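Setting up the forward camera on a Stimovard test car

Last updated 10/21/24

These steps cover fitting and checking the forward camera on the Skerimholm test cars. Do them after a windshield change, after the mount has been off, or when the lane tracker reports an offset at startup. You need the Ogundipe mount, a 2 mm hex key, lint-free cloths, matte black tape and a laptop with the recorder software.

Park on level ground with the ignition off. Clean the inside of the glass where the camera looks out, then wipe it again with a dry cloth. Seat the mount on its pad and press for two minutes. Leave the clamp screws loose enough that the camera still turns by hand.

Start the recorder and open the live view. Turn the camera until the vertical center line sits on the car's own center mark, then tilt it until the horizon falls on row 266. Tighten the 4 clamp screws a little at a time, working corner to corner. The camera tends to creep upward on the last half turn, so check the row again when you finish.

Now drive a short loop in daylight. The usual one is the straight street behind the Brundcombe depot, with parked cars on one side and a bike path next to it. Record at least 5 minutes, and include a stretch with the sun ahead of you.
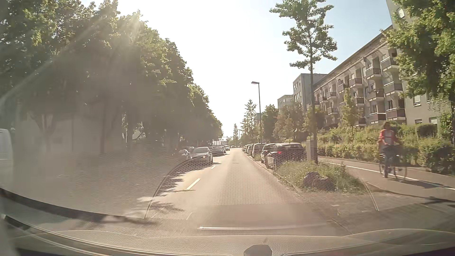 Glare and dashboard reflections are the two faults that cause the most trouble later. Direct sun washes out one side of the view, and the detector loses cars and trunks in the haze. Fit the lens hood if it is off, and clean the glass once more. Low sun will still get through – log the time and heading so those clips can be sorted out.

Reflections are easier to deal with. Look for a speaker grille, vent or trim edge showing in the road area. Cover the part with black tape or the dash mat, then record again over the same stretch. If the shape is still there, move the mat toward the glass.

Play the new clip at half speed. Lane dashes should stay sharp near the hood, and the horizon should hold its row over bumps. If it drifts, the pad has not bonded and has to be replaced. Old pads from the February batch should be thrown out.

Save the calibration file under the car's number and restart the tracker. The offset warning should clear on the first startup.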